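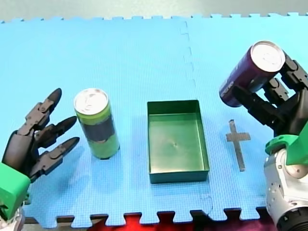
Bench notes, June – lime putty and the small kiln

Filed under: Workshop Notes / Plaster & Lime

Friday. Opened the second tub of putty from the Torner batch. Skin of clear water on top, two fingers deep, so the lid has held. Consistency like soft cream cheese all the way down, a few hard specks near the wall of the tub. Put it through the fine sieve anyway and threw away a spoonful of grit.

The first tub is the one Serpil used for the hallway samples. She left the lid ajar over a weekend and the top has started to crust. I scraped the crust off and poured water over the rest. It will do for backing coats. Please don't use it for finish.

Samples

Made up four boards with the putty and marble dust. Same lath, same wetting, same trowel.

A – one part putty, two parts coarse dust. Went on easily, a little short under the trowel. Fine cracks at the corners by midday.

B – one to two, half coarse and half fine. Best of the lot to work. No cracks so far.

C – one to one, all fine. Too fat. Pulled away from the left edge while I was still polishing and I had to press it back.

D – same as B with a pinch of chopped hemp. No cracks, but fibers show at the surface when polished. Fine under paint, no good as a bare finish.

Coats were laid thin and pressed back when a thumb left a mark but no putty came off on it. On B that took most of the morning. C was still taking a print after lunch. I misted A and B and left C and D alone, which was a mistake, as now I can't compare the pairs properly. Will redo C and D on Monday's boards with the mist bottle.

Dust

The 400 mesh we got from Bergmann is whiter than the old stuff from Pornov. Side by side the Pornov looks nearly pink. For the hallway it won't matter, but anyone patching the stair wall needs to use the old bag. It is on the low shelf with tape over the top, 228 grams left by the scale. When that's gone we will have to tint.

Kiln

Kodell controller is still reading wrong at the low end. Set it to 300 and the pyrometer I trust was well under that after a long hold. Swapped the thermocouple with the spare and got the same thing, so it isn't the probe. Serpil Karaca thinks it is the terminal block, and one screw there did look dark. Cleaned it with a file, tightened it, no change yet. I'll pull the block next week and look at the back.

Until then no test firings of shell. The last lot came out gray in the middle and hardly slaked at all, just sat in the bucket. I kept a handful in a jar marked UNDERFIRED if anyone wants to see what it looks like broken open.

Other

Steel float has a burr on one corner. It left a line down board A before I noticed. Took it off with the 400 paper and rounded all the corners while I was there.

pH strips are almost finished. Gloves too, medium only, plenty of large.

Eyewash bottle refilled and dated on the label.

To do

Redo C and D, both misted
Scratch test on A and B once they have had a week
Pull the terminal block
Order strips and medium gloves
Ask Bergmann whether the coarse dust comes from the same quarry as the fine – the color says yes but the invoice lists them separately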